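Bin picking cell drops parts and faults near the wall, cable dress suspected

gantrygoat wrote:
Long post, sorry in advance. We've got a KUKA doing bin picking, colored bars out of a metal bin, and since we moved the bin it's been driving me up the wall. 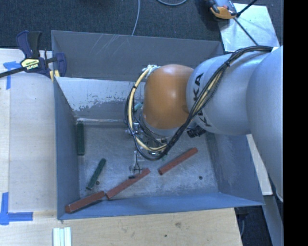 So it'll run fine for ages and then I get a collision stop with the gripper down low in the bin. Always on the way back up, never on the way down, and nearly always with the wrist turned hard over to get at a bar lying close to a wall. Twice it has let go of the bar when it stopped, and the second time the bar hit the rim on its way down. Loud! I was standing a lot closer than I should have been.

The log has 289 picks since the move and 20 of those ended in a stop. Before that we did 804 without a single one. Same program, same speeds, only the bin frame got taught again. I'm running the Flulutar planner on top, if that matters.

My money is on the cable bundle. It hangs in a big loop past the wrist and I think it's catching the rim. Anyone had this?

mudflap_ed wrote:
Check your payload data before you touch the cables. Wrong mass or center of gravity will give you false collision trips all day long, and they love to show up at odd wrist angles. I've seen people rip out a perfectly good dress pack over a typo.

gantrygoat wrote:
Payload hasn't changed and I ran the load check again this morning, it's good. And it did 804 picks on those same numbers!

mudflap_ed wrote:
OK but you weren't reaching into the same poses before, were you? I'd still bump the threshold a little and see if it clears up.

Sproģis wrote:
Please don't raise the threshold. If hoses are snagging, the collision stop is the only thing saving them, and you'd be turning it down with a person hanging around the bin. We lost an air hose that way at Prurnby. It pulled out of the fitting, the gripper opened, and the part went across the floor. Repair plus downtime came to 3,000 dollars, and that was a cheap one.

What I'd do: jog to the pose where it stopped, in T1, slow, with the bin empty. Then turn the wrist back through the whole move and watch the loop the entire time. Don't look at the gripper, your eyes will want to.

And find out why it drops the bar on a stop. That worries me more than the stop does.

trinside_tom_cat wrote:
+1 on the drop. We have a Trinside gripper and the valve was wired to an output that got cleared whenever the program was reset. Every stop we recovered from, out fell the part. Swapping to a valve that holds its last position fixed it.

mudflap_ed wrote:
Fair enough on the threshold if people are that close. I was picturing a fence.

gantrygoat wrote:
There's a fence now, haha. Well, there's a chain and a sign until the proper panels get here, and I'm staying behind it in auto.

Did the slow jog after lunch. With the wrist turned over, the bottom of the loop comes down on the rim and slides along it, then hooks when the arm lifts. I could get it to do it every time. No sign of it on the poses in the middle of the bin. Output wiring is next, it does look like ours gets cleared on reset too, so thanks for that one.

Sproģis wrote:
Good find. Look over the hose where it goes into the fitting before you run again, that's where ours let go.

gantrygoat wrote:
Will do. For now I've blocked the wrist poses that reach over toward the walls, so it's leaving a few bars behind and I fish them out by hand with the arm locked out. Has anyone shortened the loop without running out of slack on the far side? I don't want to trade one snag for another.

mudflap_ed wrote:
Spring retractor up on the arm. Costs money but you stop thinking about it. And I still say run the load check one more time after you fit it!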